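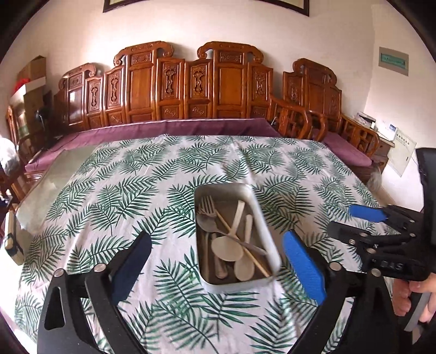

Do you need a cutlery divider? I doubt it. Shops want up to 36 pounds for a bamboo one, and the slots never fit a serving spoon anyway. A plain open tin with rounded corners does the job: forks, spoons and the odd chopstick all go in together.

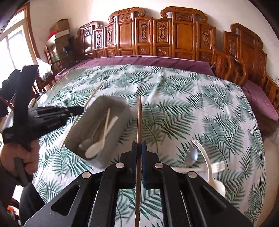 Chopsticks are the awkward ones. I've read that they must be kept in pairs with a band round them — a waste of bands, if you ask me. Lay them in last, slantwise, on top of the spoons. And skip the liner. The one I bought from Bostska slid about and caught crumbs.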